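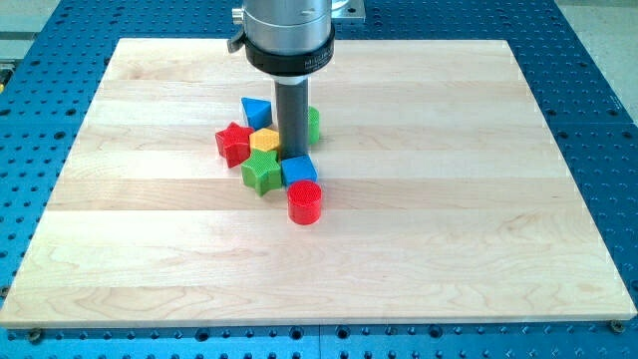
Nahom Lemma has worked at the Promell plant for 17 years, most of them on the packing floor. Since March he has run the trial bench, where new jobs for the robot arms are worked out before they go anywhere near a customer's order. We talked in the canteen on 11 Nov 2021, before the start of the late shift.

Promell packs wooden and plastic toys for other companies. Its largest customer is Kestico, which sells sorting toys and puzzles to nurseries. For years, people filled the Kestico boxes by hand from open bins. Now 2 of the packing lines have arms on them, and Lemma's job is to decide what those arms can be asked to do.

"I started on the bench with shapes," he says. "Stars, cylinders, a cube. You want things that are different enough to cause trouble. A cylinder rolls if you knock it over. A star has points that get in the way of the piece next to it."

He says that most of his day is spent on pieces standing close together. One piece alone in the middle of a board is easy work. A cluster is harder, and clusters are what come down the line.

"On the old line you'd put your hand in and spread them out without thinking. I never once thought about it in all those years. Then I had to write it down as steps, and it took me the best part of a week."

Lemma had no training in robotics when he applied. The company advertised the bench job inside the building first, and he was the only one from packing to put his name in. The others who applied came from maintenance. He thinks he got it by talking about the boxes.

"They asked me what goes wrong on Kestico, and I had a long answer. Wrong color in the bag, two of the same piece, a piece with a rough corner. The maintenance guys knew the machine much better than me. They still do. I go and ask them."

When the first arm was installed there were 28 people on the packing floor across both shifts. No one was laid off, according to Lemma, but when people left they were not all replaced, and he doesn't try to soften that.

"If you ask me whether there are fewer jobs, yes. You can walk in there and see it. Nobody was shown the door, but somebody's nephew who would have started here last summer didn't start here."

The work has changed for those who stayed. Packers on the two automated lines now load trays, clear stoppages and check finished boxes. Some like it better. Lemma says his own wrists have stopped hurting, and he has heard the same from others who used to do full shifts of hand filling. The complaints he hears are mostly about noise and waiting.

"When it stops, you stand there. By hand, if you got behind, you sped up and caught up. Now you can't speed up. You press the button and call someone, and that bothers people who are good at their job. It bothered me."

The target for a shift on one line is 885 boxes. It was set from the speed of the arm, and Lemma argued at the time that it left too little room for stoppages. The number has not been changed. He brings it up twice while we talk.

"I said run it a month and then pick the number. They picked the number first. So now a normal day looks like a bad day on the sheet."

He gets on well with the engineers from Skorkell, the firm that put in the arms, and describes them as patient. In the beginning they sent him drawings and he sent back questions about bags and tape. He now does small changes to the programs himself and calls them for the rest. His notes are in a paper binder on a shelf by the bench, and two of the night packers have started borrowing it.

"One of them wants to learn the bench. I told the office she should get paid hours for it. She's reading my handwriting on her break, and that's no way to train someone."

The next job is for a new customer, Aquino, whose sets have smaller pieces and come in soft bags. Lemma has asked for two packers to be there from the first day of testing — people who will have to work next to it afterward. So far he has been promised one.

Asked if he would go back to hand packing, he takes a while to answer.

"For the company, yes, I miss that. We talked all day. At the bench it's mostly me and the arm, and I eat lunch at a different time from everybody. I've asked them to move my lunch."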